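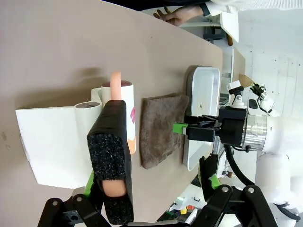
Help > Membership and Borrowing

Kirnero Tool Library: common questions
Updated 29th November by Sunil Wanigasekara

Who can join?
Anyone 18 or older with an address in the county. Bring a photo ID and something with your address on it, such as a utility bill. A phone bill is fine.

What does it cost?
Membership is $35 a year and runs from the day you sign up. The fee covers everything in the catalog except the floor sander, which has its own charge for sanding belts.

How long can I keep a tool?
14 days. You can renew once online if no one else has a hold on it. Pressure washers and the tile saw go out for three days only and can't be renewed.

How many tools do you have?
The catalog lists 1,806 items, down to single clamps and drill bits. Not all of them are on the shelf at once – check the status line before you drive over.

What if I break something?
Tell us when you bring it back. Normal wear is on us. If a tool was dropped, left in the rain or used for the wrong job, we ask for the repair cost, up to the replacement price shown in the catalog. Please don't try to fix it yourself.

Do I have to clean tools before returning them?
Yes. Wipe off dirt and sawdust, and empty the gas from anything with an engine. There is a $5 fee for tools returned dirty.

Can someone else pick up for me?
Only if that person is on your account. You can add one adult from the same household at no charge.

Are you open in January?
We close the first full week for inventory. Nothing comes due that week – due dates move to the next open day.

Related
How to place a hold
Donating used tools
Sharpening days with Pranab Fakir
Floor sander: rates and belt sizes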